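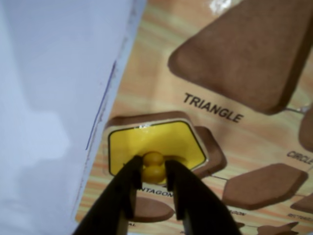
Notebook, 2025-10-20: second pass on the peacekeeping editorials

Search this notebook Go

Long day at the big table, and I want to get it all down before I forget which decisions we made and which ones we only talked about making. Melati Jugah and I finished the second reading of the Durkine set, all 83 editorials on whether troops should stay on past the mandate, and I'm happier with it than I was last week, when I'd more or less talked myself into starting over.

Where things stand: the first pass sorted everything by position (stay, leave, stay with conditions, hand over to a regional force, no clear position). Five bins, and the fifth was a junk drawer. Melati went through it again over the weekend, bless her, and pulled out a good number that do take a position but take it in the last paragraph, after eight paragraphs of history. I'd been skimming the endings by then, I admit. Those are recoded now, with her initials next to them in the sheet.

The bigger headache is still "stay with conditions." It holds two kinds of writer who'd be horrified to find themselves sitting together. One kind wants the troops kept and would like a better supply chain and a clearer chain of command, please. The other kind lists conditions that no government is going to meet and, I think, knows it, so the piece works as a call to leave while sounding responsible. We argued this back and forth most of the morning. Melati's view is that we code what's on the page and leave motives out of it. My view is that a reader in the capital would have known exactly what was meant, and a code that misses it is missing the story. We both gave a little. New rule: if the writer sets a date for the conditions to be met, it gets a secondary tag, D. No date, no tag, and no guessing from me about what somebody's uncle in the ministry wanted.

Tried the D tag on a small pile after lunch and it's easy to apply, thank goodness. A couple of pieces say "by the end of the dry season," and we decided to count that as a date. (Note to self: put this in the codebook tonight, not in my head.)

Tundero transcripts

The radio call-in transcripts from Tundero came through, finally! They sent 50 from the morning program and 50 from the evening one, so at least the two halves match. I read a handful on the couch with my feet up and they are a completely different world from the editorials. Callers hardly mention the mandate. They talk about the price of a bus ride to the garrison town, about who gets hired as a driver, about a cousin's shop that does well when the soldiers are in and badly when they rotate out. One woman stayed on the line to argue with the host over whether the northern road had ever been safe, and she was so funny and so sharp that I read the whole exchange aloud to Melati, who'd been trying to work.

I don't think our five positions will stretch to fit these. Somebody calling about the bus fare may well have an opinion on withdrawal, but they haven't given it, and I'd hate for us to fish it out of them. We may need a topic code first and a position code only where one is stated. Melati wants to look at how the Gimetti study handled its talk radio material before we invent anything. Fine by me. I have the printed copy somewhere at home, with coffee on it.

Translation: the evening batch switches languages mid-sentence a lot, and the transcriber has flattened some of it. Lai is going to listen to the original audio for the worst ones. I asked for the spots to be marked with a question mark in the margin and left alone until then.

Loose ends

Agreement between the two of us on the second pass is up, but I haven't run it properly and I'm not going to write a number here that I'll have to cross out.

Two editorials are near-identical and ran in different papers under different bylines. Keep both for now. I'd like to know who wrote it first, though that could eat a week.

Draft memo for the January workshop still has my old paragraph on "public opinion" in it. Editorials aren't public opinion, and after one afternoon with those callers I'd be embarrassed to leave it in. Rewrite.

Ask Melati whether satire gets its own code. There are a few, and one of them had me fooled until the second page.

Tomorrow: codebook, then the morning batch, in order, no skipping ahead to the good ones.

We use cookies to remember your reading preferences. Accept Manage settings

Contact the project | Copyright 2025 | Back to top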